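Ticket 828
Status: open, waiting on parts
Product: Sumar desktop drawer unit, 2 drawer, light oak colour
Opened by: Frans Van Acker
Date: 24 September 2024

Problem: top drawer drags on the way in, last 22 mm or so you have to lean on it. Bottom one fine. Handles getting loose as well, both of them.

Tried so far
- emptied both drawers, no change
- wiped the runners with a dry cloth. Bit better for a day, then back to how it was
- swapped top and bottom drawers. The drag stays up top, so it's the cabinet side and not the drawer. Swapped them back
- nipped up the handle screws from inside. Upper one held. Lower came loose again after 55 open/closes

Unit lives on the dark grey table against the wall, front angled a bit to the left so the handles are easy to get at. Black bar handles, the original ones, never changed.

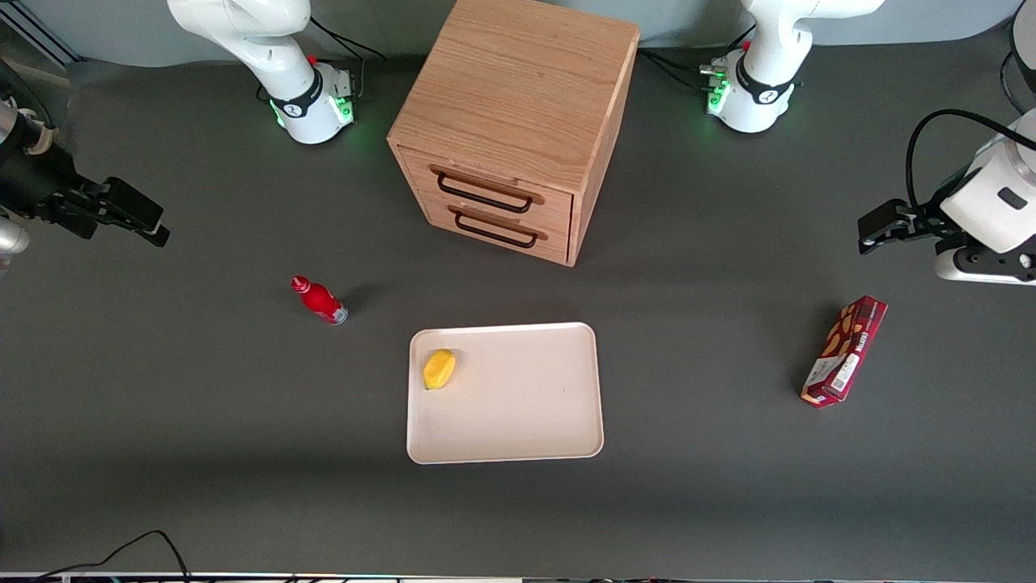 Skendix support rang back, they reckon the top runner is pinched by a screw driven in too far at the factory. Said back it off a quarter turn and try agian. Did that, drag is less but still there. Also said don't use wax, so havent.

Still need:
- new runner pair, top (asked Sotelo for a price, no reply yet)
- 3 spare handle screws, the short ones. The long ones from the May order poke through the front, dont use
- thread lock for the lower handle

Leave the top drawer shut till the runner turns up please. Will update when parts are in.

Frans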